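Test the Well Before the Complaint

Private wells fall outside the rules that cover public water systems. The owner decides whether to sample, when, and for what. In most counties a test is required at the sale of a house and never again. I think that gap should be closed with a county sampling schedule, paid for through the property bill.

The case rests on how contamination behaves. Nitrate and arsenic have no taste at the levels that matter. Coliform bacteria can enter through a cracked cap after one heavy rain and be gone from the next sample. A single clean result from the year of purchase says very little about the water a family drinks a decade later.

The Gudavach township survey is useful on this point. Sampling kits went to 107 households in July, and 100 came back in a condition the lab could use. Of the wells that failed for bacteria, all but 3 had passed at their last test. The owners had no reason to suspect a problem. Several had infants in the house, for whom high nitrate is a direct danger.

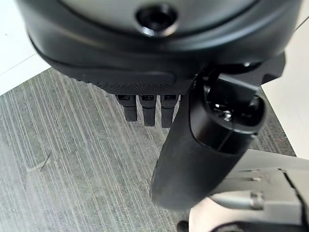

Nisreen Akl wrote in after an earlier column on the survey to say that a mandate would punish rural owners who already pay for their own pumps, filters and power. She pointed out that a failed test brings a repair bill, and that an owner who cannot pay it is left with a bad result on record and the same water.

The objection about cost is fair, and it should shape the program. A schedule without repair money would mostly produce paperwork. Netau County handles this with a small loan fund for caps, casing work and disinfection, repaid over 2 years. Results go to the owner and the health department and are not posted by address.

I am less persuaded by the argument that testing is a private matter. Wells on the same aquifer share their problems. A failing septic field on one lot can reach the well on the next, and the neighbor has no way to learn of it without a sample.

Bacteria and nitrate should be tested every year, arsenic on a longer cycle set by local geology. Counties already have the parcel lists and the billing system. The lab contract is the only large new expense, and bulk pricing would bring it below what owners now pay one at a time.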